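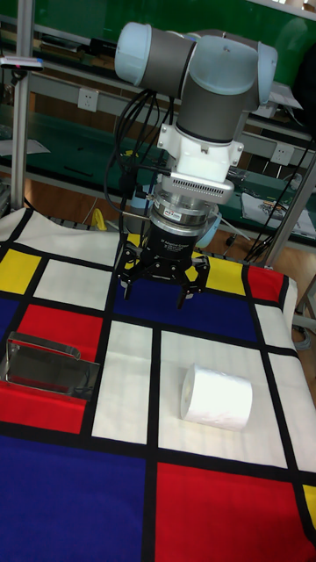 # Sekville Table Set

Notes and records about everyday objects placed on a patterned tablecloth. The set is kept by the Vorkari project. Please read this file before you use the records, because some choices we made are not visible from the file names.

Last change of this file: 22 Apr 2018

## What the set is about

We wanted a table where the place of a thing can be said in simple words. A plain table does not help with this. On a cloth with large coloured rectangles one can write "on the red, near the black line" and another reader will find the same spot. For this reason every record uses the same pattern: white, red, yellow and blue fields divided by thick black lines, in the manner of Mondrian.

The things on the cloth come from the bathroom, the kitchen and the cleaning cupboard. We did not look for special objects. Most of them can be replaced from any household shop.

## Contents

- `records/` has 945 short text records, one for each placement
- `objects.csv` is the list of objects with their group
- `fields.csv` gives the names of the cloth fields
- `notes/` has longer remarks, not complete

The numbering of records goes up to 1000. The missing numbers are records we removed in July, mostly for the reason that the object name was not clear. We did not renumber the rest, so that older references stay correct.

## Objects

The groups are:

- **paper**: toilet paper and similar rolls
- **cloth**: white cloths, flat or crumpled
- **metal**: open containers, flat plates
- **other**: everything that did not fit

A roll can be in two states, `standing` or `lying`. For a lying roll we also write the side to which the open end of the core is turned. It is a small detail, but the word "lying" alone was too poor for describing how a person would pick it up.
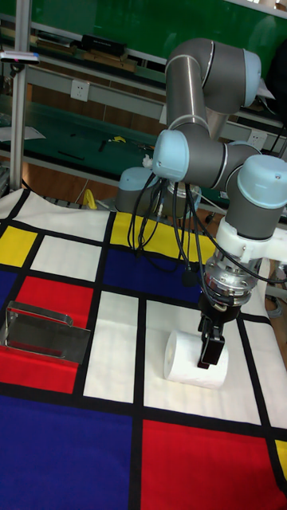

*Toilet paper lying on a white field, steel container on red.*

Polished metal needs some care. The container takes the colour of the field under it, and readers of the first version wrote "red box" in the records. The correct entry is `container, steel`, and the colour of the field goes in its own column.

## How the fields are named

Each field has a colour and a position word, for example `red_left` or `yellow_back`. The back is always the far edge of the table. Names are given from one agreed side only, so if you turn your own cloth, please turn the names with it.

When an object covers a black line, write both fields and put first the one which carries the larger part. When you can't decide, use `line` in the remark column.

The cloth should lie flat. Smooth it with the hand from the middle to the edges before the first placement, and do it again when heavy objects were moved. Small waves are accepted. A fold across a black line is not, as it changes the width of the neighbouring fields.

## Cloths

This group was the most difficult one. A crumpled cloth does not have a clear front, and two people seldom agree where it ends. We use these words only:

- `flat`
- `folded`
- `crumpled`
- `hanging`, when some part is held above the surface

If the cloth rests on another object, name this object in `under`. For the metal plate the entry is `plate`, also when the cloth touches it with one corner only. 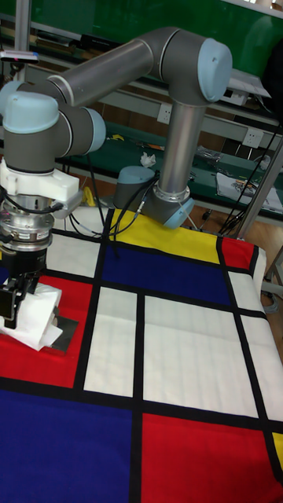 **Can I use a tablecloth with another pattern?**
Any pattern with large and clearly separated fields is fine, but you must write your own `fields.csv`. Very small patterns, such as checks or flowers, do not work with our position words.

## Known problems

- In 9 records the words `left` and `right` are exchanged. They are marked with `check` and will be corrected.
- The spelling of "grey" and "gray" is mixed in the older remarks.
- Weights of objects are not given.
- The group `other` is too large. We plan to divide it in version 2.

## Use and contact

The text records may be copied and changed freely if the name of the set is kept. Quiroga and Skidico are the names of the two earlier lists from which `objects.csv` was joined, and you may still find them in the column `source`.

Corrections are welcome. Please send the record number and the proposed wording, one correction per message.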